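A Dropped Tray Is Still an Incident
Opinion
Tapia Automation Safety Review, 2023-07-11

In January, a two-arm cell at the Sestiden laboratory in Brerodton released a loaded tray in mid-transfer. There were no injuries, and the event was logged as a nuisance stop. This publication believes that classification was wrong.

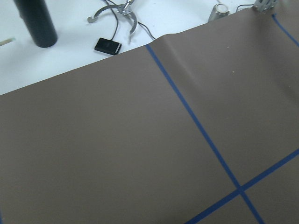 A work surface is part of the safety case. Laboratories inspect arms, brakes and stop circuits with care, yet they treat the sheet under the work as office supplies. Where the covering rises in a soft fold near its edge, as it does beside the small black box on the table, the height of the surface is no longer the height in the program. Cables lying close to that edge deserve the same attention.

The Sestiden log shows that the arm met resistance 6 mm above the expected height. It retried 2 times, then opened its fingers as programmed. Each step was correct by the written rules, and the load still fell.

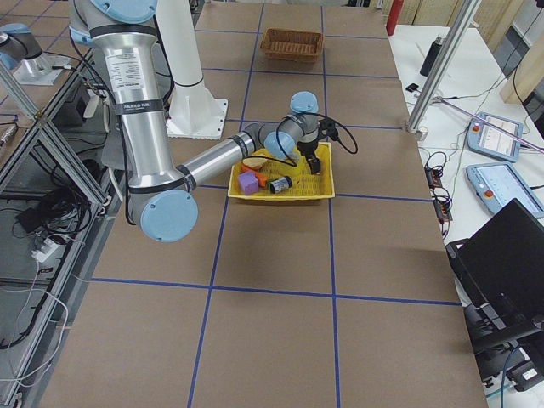 Reports of this kind are usually closed with the words "operator reset." In the 130 logs that Vurlow, the laboratory's service contractor, reviewed after the event, only three recorded the condition of the table at all.
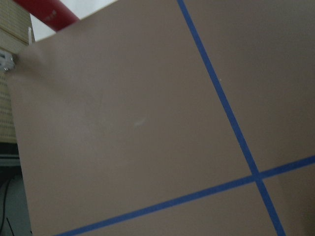 We recommend that every unplanned release be reported as an incident, whether or not a person was nearby. The report should state the last date on which the surface and its tape lines were checked.
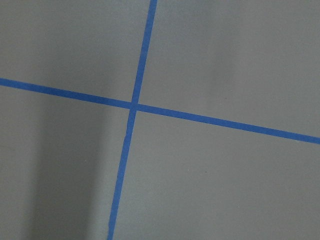

Some managers will object to the added paperwork. The objection is fair, and the form should be kept to one page. It should nevertheless be required before the cell is restarted.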